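Altthorpe Community Kitchen Reopens With Longer Counter and New Storage Plan

The shared kitchen at the Altthorpe Community Center has returned to regular use following a refit of its work surfaces and storage, the center announced in October.

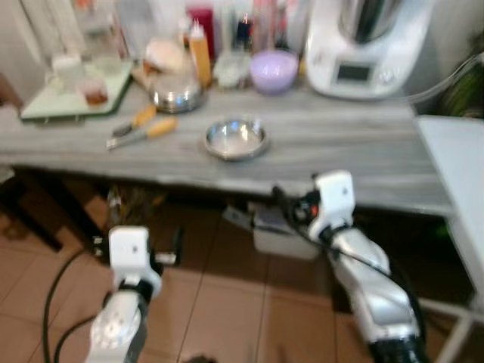 The kitchen is available to residents, clubs and small food businesses that do not have preparation space of their own. It had been closed to outside groups through the summer while the old counters were taken out and the plumbing behind them was replaced. The new gray counters have a wood-grain finish and were fitted by Dranen, a local joinery firm.

Rangi Quinlan, manager of the center, said the previous layout had been in place for many years and no longer suited the number of groups using the room.

"We had a baking class at one end and a lunch club at the other, and both of them needed the same stretch of counter," Quinlan said. "The new arrangement gives each group a proper place to work and a place to put its equipment down."

Cookware and utensils remain available to all registered users at no extra charge. The shared stock includes stainless steel bowls and pots, cutting boards, baking sheets and kitchen knives. Items that were worn or damaged were withdrawn during the closure, and replacements were purchased with a grant of $2,000 from the Tawhiri Fund, which supports neighborhood facilities in the district.

Under the revised rules, knives are to be washed by hand and returned to the locking drawer at the end of each session. Pots and bowls may go through the dishwasher but must be dried before they are put away. Groups are also asked to clear the counter completely before leaving, including any ingredients they intend to use at a later session. Labeled shelves have been set aside for dry goods.

Wiremu Hoani, who coordinates bookings, said demand has been strongest for evening sessions. The kitchen now closes at 9 p.m., an hour later than before. Sessions may be reserved in blocks of 2 hours, and regular users may hold no more than 5 bookings at one time.

"People were arriving with their shopping and spending the first part of the session looking for a pan," Hoani said. "Everything now has a marked place, and the list is posted inside the pantry door."

The room is licensed for small-scale food preparation. Businesses that sell what they make must provide a current food handler certificate when they register. Community groups do not need a certificate for private events, although the center recommends that at least one member complete the short hygiene course taught by Petronella Mathebula. The next course has 55 places and will be held in the main hall, with the practical portion taking place in the kitchen.

Registration forms are available at the front desk. Groups that held a regular booking before the closure will keep their former time if they confirm it in writing by the end of the month. Questions about equipment should be directed to Clem Lockyer in the facilities office.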